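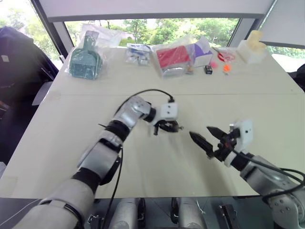
October, late, tea gone cold again

So the equipment budget is due and I have spent the whole evening moving the same money between the same boxes. We get 6,000 – no, sorry, I keep writing last year's number. It's less than that and I'm not going to put it down here because it makes me grumpy.

Spare gripper fingers first. Flidport wants 200 a pair, and Osine will do what looks like the same part for a bit less, but only if we order 7 pairs, and what on earth would I do with seven pairs? Then again, they do wear. I put down four and then changed it to three and then went and ate some toast.

Cables! I forgot cables completely until after dinner. I want two spares for each arm and some proper clips, and I'd love to know why a clip costs more than lunch.

The big one is the service plan from Waltix, 700 for six months. I read the whole thing twice and still can't tell if shipping is included. Must call them in the morning before I sign anything. Halász quoted lower over the summer, but they take three weeks to answer an email and I don't want to find out what they're like when something breaks.

And then the small stuff for the table – more boxes, more balls, more things in bags. Bags are hard and I want lots of them. That part I can get at the dollar store, thank goodness, and I'm looking forward to it more than all the rest put together.

Bed now. Still need a line for the second work light.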